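Setting Up and Keeping a Capsule Coffee Station
Print this page
E-mail this page

A capsule machine takes up little space, but the parts that go with it (cups, capsules, tray, descaler, cord) tend to spread across the counter. The notes below cover placement, daily rinsing, descaling, and care of the wood surface underneath. They apply to any compact single-serve machine with a removable tank.

Placement

Set the machine on a level surface with the tank accessible. Most tanks lift straight up, so check the clearance under wall cabinets before settling on a spot. If the lid or lever swings upward, measure with it fully open. A machine that has to be dragged forward for every fill will mark the surface within weeks.

Turn the machine so that the drip tray faces the open part of the table. The cup then goes in and out without crossing the cord. On a shared table, the side-on position works well: spout to the left, tank to the right or rear, cord out the back. Left-handed users can reverse it.

Keep a flat tray with a raised rim within reach of the spout. It holds full cups on the way to the table, and between uses it takes the spoon and the wet drip grate. Plastic is preferable to metal here. It does not scratch varnish and it rinses clean in the sink.
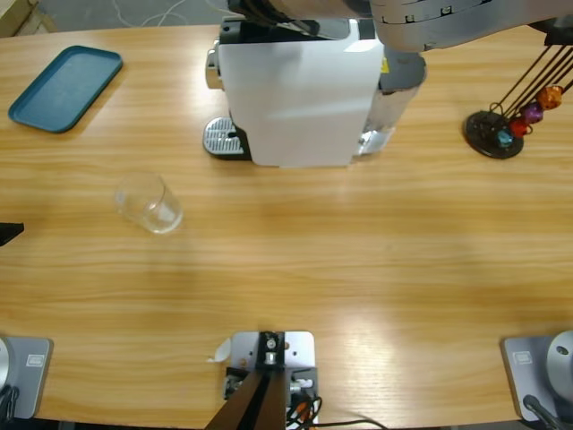
Capsule machine with a plastic tray and a glass tumbler set out on a wood table.

Glasses and cups

Use a short, wide cup directly on the grate. Tall mugs that have to be tilted under the spout drip down the outside and leave rings. Before using a glass for hot coffee, confirm that it is rated for hot liquids. Ordinary drinking glasses may crack when near-boiling water hits a cold base. Preheat a rated glass by running one cycle of water into it with no capsule loaded, then empty it.

Daily routine

1. Empty the tank and refill with fresh cold water. Do not top off old water.
2. Run one cup of plain water through before the first coffee.
3. Eject each capsule as soon as the cup is full. Capsules left in the chamber overnight stick and leave oil on the seal.
4. Run a short plain cycle after the last coffee.
5. Pull the drip tray and grate, rinse both, and stand them on edge to dry.
6. Wipe the spout with a damp cloth.

The used-capsule bin should be emptied daily in warm weather. Mold starts on damp grounds sooner than most people expect.

Descaling

Hard water is the usual cause of slow flow, loud pumping, and lukewarm coffee. Follow the interval in the manual. If the manual is missing, every second month is a reasonable schedule with hard water, and twice a year with soft. I descale in March and again at the end of summer.

Use the descaler the manufacturer specifies. I have used the Tellel powder in a Luro machine without trouble, but read the label for the mixing ratio and do not guess. Vinegar is often recommended. It works slowly, it leaves an odor in the tank gasket, and some manufacturers exclude it under warranty.

Place a large container under the spout, run the solution through in stages with the pauses given in the instructions, then rinse with at least two full tanks of plain water. Spills of descaling solution should be wiped up at once. The acid will dull a varnished surface and etch stone.

Care of the wood surface

Varnished wood holds up well under a coffee machine if water is not allowed to stand. The weak points are the joints, the edges, and any spot where the finish has been scraped through. Inspect under a strong overhead light, with your eye low to the table. Scuffs and dull patches show against the reflection and are easily missed from directly above.

For a pale surface scuff, wipe the area with a barely damp microfiber cloth first. Many such marks are residue from rubber feet or packaging and come off at this stage. If the mark remains, rub lightly along the grain with a little paste wax, wait until it hazes, and buff. If a fingernail catches in the mark, wax will not fill it. Wet-sand the spot with 2000 grit, using very light pressure and plenty of water, then polish back to gloss. Test on the underside first. Stop immediately if the sanding residue turns from white to the color of the wood.
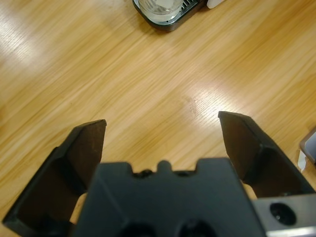

Maribel Quispe writes that the sanding step should carry a stronger warning. On a satin finish, she says, the polished spot comes out shinier than the rest of the table and stays that way, and she ended up rubbing down the whole top to match. Her advice is to leave small scuffs alone on anything but high gloss.

I agree as far as satin and matte finishes go. On those, stop at the paste wax. On gloss, the repair blends in if the polished area is feathered outward a few inches beyond the mark.

Heat marks are a different problem. A cloudy white ring under a cup is usually moisture in the finish and may fade over a day or two. Use a coaster, or keep cups on the tray.

Storing capsules

Capsules keep best away from direct sun and away from the heat of the machine. A drawer is adequate. For daily use a small stand is more convenient, and it shows at a glance what is running low. I look for a heavy base first, then enough spacing to take out one capsule without disturbing its neighbors.

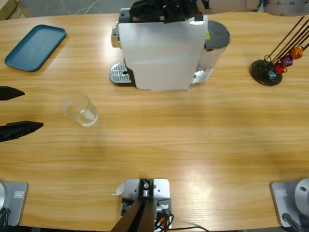 Sorting by strength saves reading labels before breakfast. Put the capsule used most often at the position easiest to reach and work outward from there. On a stand with rising rods, the colors do the job of a label: light blue nearest the base, then red, then purple, with copper-orange at the top. Refill in the same order each time. Makers differ in how they assign colors, so anyone switching from Koppel to Wosen capsules should check the chart on the box before relying on an old arrangement.

Do not mix capsule systems on one stand. Similar sizes are easily confused, and a wrong capsule forced into the chamber can bend the piercing needle. If the lever resists, open it, remove the capsule, and check the fit.

Print this page
E-mail this page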